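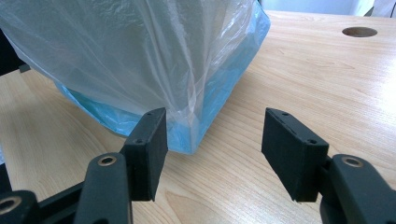
Informe final del proyecto de asignatura
Taller de Hábitos de Consumo y Residuos
Proyecto Tositz: seguimiento del plástico fino en un piso compartido
Fecha de entrega: 15/02/2026

1. De dónde sale este trabajo

Cuando en clase nos pidieron escoger un residuo doméstico y seguirle la pista durante unas semanas, la mayoría de los grupos se fue a lo evidente: las botellas, el aceite usado, los restos de comida. Nosotras estuvimos a punto de hacer lo mismo, y si no lo hicimos fue por culpa de una mudanza. En diciembre nos cambiamos de piso y pasamos las primeras tardes abriendo bultos sobre la mesa del cuarto de estudio, y al final de cada tarde lo que más abultaba no eran nuestras cosas. Eran las bolsas. Bolsas finas, medio transparentes, de esas que envuelven un objeto que ya viene envuelto en otra cosa, y que después se quedan dando vueltas por la casa hasta que alguien las mete en un cajón.

Le pusimos al proyecto el nombre de Tositz, que es como llamábamos en broma al cajón de la cocina donde iba a parar todo (el nombre viene de una etiqueta vieja que estaba pegada por dentro y que nunca supimos explicar). Nos dio pena cambiarlo por algo más serio y así se ha quedado.

2. Lo que queríamos averiguar

La pregunta de partida era bastante sencilla: cuánto plástico fino entra en un piso de estudiantes, por dónde entra y qué se hace con él. A medida que avanzábamos se nos fue añadiendo otra que al principio no teníamos escrita, la de cuánto tiempo vive una bolsa en casa antes de que alguien decida si se guarda o se tira. Esta segunda pregunta acabó gustándonos más que la primera, y pedimos perdón por adelantado si se nota en la extensión de los apartados.

Por plástico fino entendemos las bolsas y láminas flexibles que se arrugan con la mano y no recuperan la forma. Dejamos fuera las bandejas, los botes y el plástico de burbujas, este último después de una discusión larguísima que no vamos a reproducir.

3. Cómo lo hicimos

Elegimos como punto de trabajo la mesa del cuarto de estudio. Es de madera clara, con la veta muy fina y algún nudo más oscuro, y tiene un agujero redondo, suponemos que pensado para pasar cables. Por la mañana le da bastante luz, cosa que se agradece cuando una tiene que buscar un símbolo de reciclaje impreso en relieve sobre un material que casi no se ve. También probamos en la encimera de la cocina, pero allí siempre había alguien haciendo la cena y las bolsas terminaban oliendo a sofrito.

El procedimiento fue el mismo durante las 6 semanas que duró el seguimiento. Todo lo que llegaba a casa con envoltorio pasaba por la mesa antes de abrirse. Anotábamos en una hoja la procedencia, cuántas capas tenía y de qué tipo eran, y luego abríamos el bulto procurando no romper la bolsa exterior, que es más difícil de lo que parece. Las bolsas vacías se alisaban con la palma, se doblaban y se guardaban por semanas. Los domingos por la tarde las pesábamos todas juntas en la báscula de cocina, porque una sola no la movía de cero.

Para ordenar los datos usamos una hoja de cálculo que compartimos con el grupo de Flotodora, que estaba estudiando los envases de productos de limpieza. Nos pareció una buena idea para poder comparar luego. Tuvimos algún susto con las columnas — una tarde aparecieron sus detergentes mezclados con nuestras bolsas del pan — pero en general nos ahorró mucho trabajo, y les estamos muy agradecidas.

4. Lo que encontramos

Al cerrar el seguimiento habíamos reunido 200 bolsas y láminas. Dicho así no impresiona mucho, pero vivimos cuatro personas en el piso y ninguna se considera compradora compulsiva. La semana de más entrada fue la segunda, cuando todavía estábamos terminando de instalarnos y llegaban cosas para la casa.

Lo que más nos llamó la atención fueron las capas dobles. Hay productos que vienen en un envoltorio de plástico de color, bien ceñido, y encima llevan otra bolsa blanquecina y holgada que no cierra, no protege de los golpes y apenas deja distinguir lo que hay dentro. En la hoja las llamamos bolsas de cortesía. Intentamos buscarles una función y la única que se nos ocurrió fue la de evitar rozaduras en el transporte, aunque en los paquetes ya protegidos por su propio envoltorio nos cuesta verlo.

Las bolsas de fruta y verdura, que pensábamos que iban a ganar por mucho, quedaron por detrás. En parte se debe a que dos de nosotras compramos en el mercado con bolsas de tela y en parte a que, sabiendo que había que anotarlo todo, nos fuimos volviendo más cuidadosas. Somos conscientes de que esto afecta al resultado y lo comentamos más abajo.

En cuanto a la vida de las bolsas dentro de casa, distinguimos tres caminos. Las que salían enteras y limpias se reutilizaban casi siempre, sobre todo para la papelera del baño y para separar los zapatos en la maleta. Las que se rasgaban al abrir iban al contenedor amarillo esa misma noche. Y luego estaban las otras, las que nadie se atrevía a tirar y que tampoco servían para gran cosa, que se quedaban sobre la mesa, después sobre una silla y por fin en el cajón. Este último grupo era con diferencia el más numeroso.

5. La prueba de doblado

Esta parte no estaba en el plan inicial. Como el cajón ya no cerraba, probamos distintas maneras de doblar para ver cuál ocupaba menos y cuál aguantaba sin deshacerse. La de triángulo es preciosa y muy lenta, y con las bolsas más finas se abre sola. El rollo apretado con una goma funciona mejor, siempre que se saque antes el aire pasando el antebrazo por encima, de la parte cerrada hacia la boca. Hacer un ovillo y empujar, el método tradicional de la casa, quedó en último lugar, aunque una de nosotras lo sigue defendiendo.

6. Problemas y cosas que haríamos de otra manera

El peso nos dio muchos quebraderos de cabeza. La báscula no era lo bastante fina y preferimos no presentar una cifra semanal de la que no nos fiábamos. También nos faltó un piso de comparación. Habíamos hablado con la residencia Tamihana para repetir el seguimiento en una de sus cocinas, pero coincidió con los exámenes y no pudo ser.

Por último, anotar cambia lo que se compra. Si volviéramos a empezar, dejaríamos pasar una primera semana sin contarla, para acostumbrarnos a la hoja.

7. Gastos y material

El único gasto fue una caja de gomas elásticas y una carpeta, compradas en la papelería Pandeo. El resto lo teníamos en casa. Las bolsas que seguían en buen estado al terminar se repartieron entre las cuatro, y las demás se llevaron al contenedor amarillo. Las hojas de registro originales están en la carpeta verde que entregamos junto con este informe, en orden de semanas, menos la quinta, que tiene una mancha de café y va fotocopiada.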